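Flolthorpe Guest House – Room Safety Checklist, November

Completed at 2 pm. Comments follow each item. Items marked ACTION go to Hennessy maintenance.

Entry and exits
Door closes and latches on its own – Yes
Evacuation plan on back of door – Yes. Old version, still shows the side stair. ACTION: replace.
Window opens fully – Yes. Stiff for the first 50 mm.

Fire and electrical
Smoke alarm tested – Pass
Power points secure, no scorching – Pass
Bedside lamp cord – Worn near the plug. Lamp taken out of service.
Heater tag current – No. Expired last month. ACTION: retest before the next booking.

Bathroom
Hot water limiter set – Yes
Grab rail tight – Two screws loose at the lower bracket, tightened on the spot.
Exhaust fan – Noisy but drawing air. Meter on the supply line read 2,331.

Bed and bedroom furniture
Bed legs and slats sound – Yes
Headboard fixed – Yes, no movement
Walking space beside bed at least 800 mm – Yes
Nightstand stable – Slight rock, felt pad added under one leg
Cabinet stable when opened – Yes. Not fixed to the wall. ACTION: bracket.
Carpet flat, no lifted edges – Yes. Seam by the door is the one to watch.
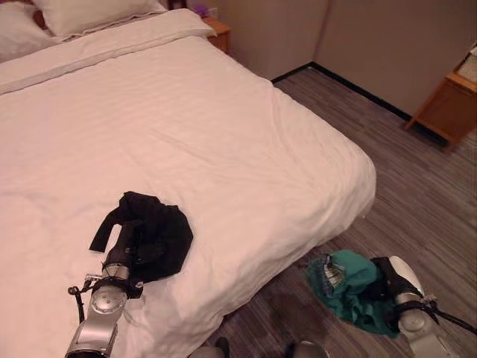

Inspection and comments: Annatjie Ntuli
Checked by: Fergal Moynihan, Prirnerville office

Bed made up with the white duvet, top folded back in a wide band below the pillows. The side drape is fine for looks, but housekeeping should keep it off the carpet where people step in close. The striped grey carpet hides small items well, so run a hand along the edge of the bed before vacuuming.

Black baseboard – wipe down at the next full clean. Keep tops of the nightstand and cabinet to light items only until the bracket is on.

Gutico carpet cleaner is to stay in the locked cupboard, not under the bathroom sink.

Result: pass with actions. Room may be let once the heater is retested or removed.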